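Search this archive
Enter keywords, author or title
Go

4. Experimental setup

4.1 Scene construction

All trials were run in Kurkar, our simulation layer, with the planner Tullance issuing joint targets to a single fixed-base arm fitted with a parallel-finger gripper. Each scene contains one table, one plate, two graspable food items and a number of objects that take no part in the task. The latter are kept because an earlier version of the segmentation module scored well on bare tables and poorly on anything else. Floor pattern, wall colour and table material are drawn at the start of a trial and held fixed until it ends.

Figure 3 gives two views of a kiwi and sweet potato trial, (a) from the external camera and (b) at close range. In (a) the gripper is empty and suspended over the far right corner of the table. The two white pads on the left and the dark jar near the lower right corner belong to the distractor set and carry no reward.

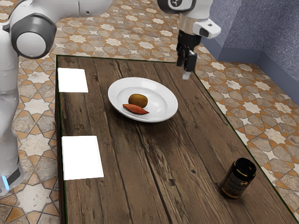 4.2 Close-range perception

The external view is sufficient to propose a target but not to place the fingers. The two items are in contact on the plate, and at the external camera's distance the boundary between them covers few pixels. Kobzar, the mask refinement module, therefore takes a second input from close to the items and re-estimates the contour of each one before the grasp pose is fixed.

Two properties of this second input caused difficulty. The first is that neither item is seen whole. In Figure 3(b) both the kiwi and the sweet potato run past the bottom of the view, so a centroid computed from the visible mask is biased upwards. We correct for this by fitting the mask to the outline predicted from the external view and discarding any border that coincides with the limit of the view. The second is self-occlusion. The pale, blurred band curving above the kiwi appears to be part of the gripper, and it has nearly the same brightness as the surface behind it. Thresholding on intensity does not separate them. Kobzar instead projects the known gripper geometry into the view at the current joint state and removes the result, with a margin, before segmentation begins.

Figure 3(b) also shows vertical streaks of colour along its lower edge. These are rendering artefacts and were left in the input. Masks are not evaluated in that strip.

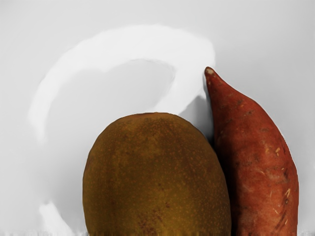

Why not merge the two views into a single point cloud and plan on that?
We tried this first. Small errors in the camera-to-wrist transform displaced the contact seam between touching items, and the planner then placed a finger on the wrong side of it. Keeping the views separate and passing only contours between them removed this failure at little cost in planning time.

4.3 Protocol

Each method was given 100 trials per item pair, with 33 scene seeds reserved for tuning and excluded from the reported results. A trial ends when the target is lifted clear of the plate, when the arm faults, or when the planner has requested 3 re-grasps. Joint limits and gripper force were identical for all methods. Logs were written in the Orano format and replayed offline to check that the recorded joint states reproduced the stored views.

Related items
Chiang, W.: Contour transfer between distant and close views
Kılıçarslan, R.: Replay checking for simulated manipulation logs
Kılıçarslan, R. and Chiang, W.: Tullance, a planner for crowded table tops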